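Kesitwood Lost Property Sale Returns, Umbrellas and All

KESITWOOD, Tuesday, June 11, 2024 - The Larier bus line will hold its yearly lost property sale at the Nekley Street depot this month, giving riders a fair chance to buy back their own gloves.

The sale offers 200 lots, including 44 umbrellas, one tuba mouthpiece and the owner's manual for a Honda. The car itself has not been handed in.

Items are kept for 10 weeks before they go on sale. Larier says most riders never call, and those who do tend to describe their umbrella as "black." Single gloves will be sold by the bag, with no promises made about left and right.

Doors open at 10 a.m. and close at 4 p.m. Payment is by cash or card. Bus tokens, withdrawn last November, are still not accepted, however politely they are offered.
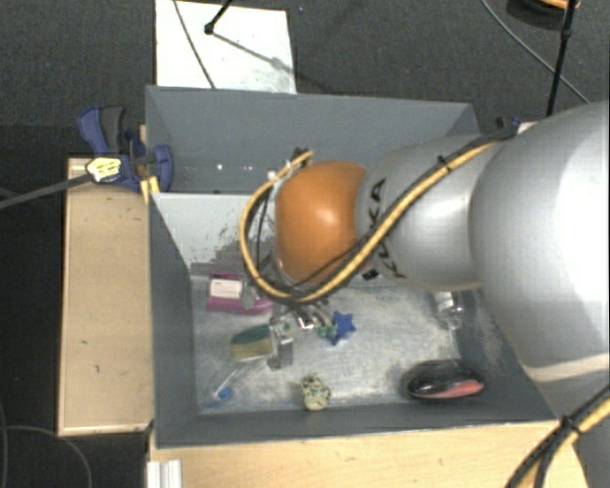
One regular buyer said the glove bags were the best value in town, provided you had a relaxed view of matching, and asked whether the scarves could be put nearer the door this year. Larier has agreed to move the scarves.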